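Peg sorter

A peg sorter, also called a stacking board or shape-sorting board, is a children's toy made of a flat base with upright pegs and a set of loose pieces that fit over them. The pieces have holes through the middle and are usually painted in several colours. Peg sorters are used at home and in child care centres, mostly with children from 2 years of age.

Design

The base is normally square or rectangular and is cut from a single piece of timber. Pegs are glued into drilled holes and sanded round at the top. In the simplest boards each peg takes any piece. In graded boards the number of pegs differs from one shape to the next, so that a square piece will not go down on the pegs meant for a triangle. Plastic versions are lighter and easier to wash, but tend to slide on a smooth table.

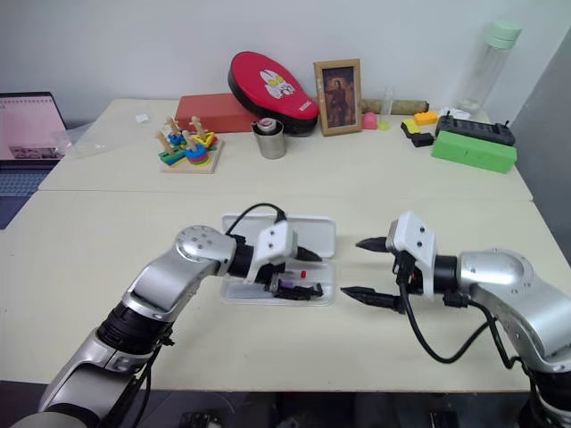

Colour is the feature most often used to sort the pieces, and makers generally keep to strong, plain colours that young children can name. Sets with fewer colours are sold for the youngest users. A wooden board with pieces in green, yellow, blue, red and orange, like the one at the left of the back row on the cream-coloured table, gives a child enough variety to sort by colour alone before shape is brought in. Pastel sets are also made, although some teachers find the shades harder to tell apart.

Use

Play usually begins with taking the pieces off, which most children manage well before they can put them back on. Stacking in any order comes next, followed by matching. Mirjana Obradović's handbook for family day care, Shelf and Mat, suggests putting out one peg's worth of pieces at a time - the rest stay in a basket until they are asked for.

Care

Wooden boards are wiped with a damp cloth and dried straight away. Soaking raises the grain and can loosen the pegs. Boards with cracked paint or a wobbly peg should be taken out of use until repaired. The Clarov board, a square model with a beech base, was sold with 2 spare pegs and a small tin of wax.

See also: Shape sorter, Stacking rings, Threading beads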